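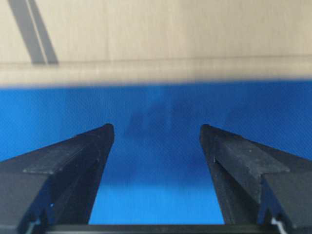
Heswood library to close until October for floor and heating work

12 August 2020

The public library in Heswood will close at the end of this week while the ground floor is taken up and the old heating pipes under it are replaced. The town expects to reopen the building in October.

The work was first planned for next spring. It was moved forward after a leak under the children's section in June damaged part of the subfloor. A temporary repair has held since then, but the town's building office said the pipes would not last another winter.

Prakley, a contractor that worked on the Heswood middle school gym, won the job with a bid of $753,000. The price covers the pipes, a new subfloor, new flooring in the main reading room and two new ramps at the side entrance. It does not cover the roof over the back office, which is still on the town's repair list and has no date yet.

During the closure, the library will run a pickup window at the Cullska Street community hall. Readers can order books online or by phone and collect them on weekday afternoons. Each card holder may have up to 5 items on order at a time. The limit is lower than usual - the hall has shelf space for 1000 books, and the rest of the collection will be in storage at a county building outside town.

Items already on loan do not need to come back before the closure. All due dates have been moved to the week after the reopening, and no late fees will be charged in the meantime. The book drop on the front steps will be locked once work begins, and returns should go to the hall.

The reading room tables and study desks will also go into storage. The town looked at replacing them but chose to keep them after the furniture budget was cut in the spring. New chairs are on order, 100 in all, paid for by a grant from the Bakhtiari Fund, which supports libraries and schools in the area.

Computer access will be limited. Six of the library's machines will be set up at the hall and can be booked for one hour a day. Printing will be available at the usual price. The tax form shelf and the local history files will not be open to the public until the main building is back in use. People who need a record from the history files can send a written request, and staff will try to answer within two weeks.

Story hour will continue online. The summer reading program ends on its normal schedule, and prizes can be picked up at the hall through the end of the month.

Parking on the library's north side will be closed to make room for trucks and materials. The bus stop in front of the building stays open.

The pickup window opens on Monday at noon. Orders can be placed now through the library's website or at the front desk.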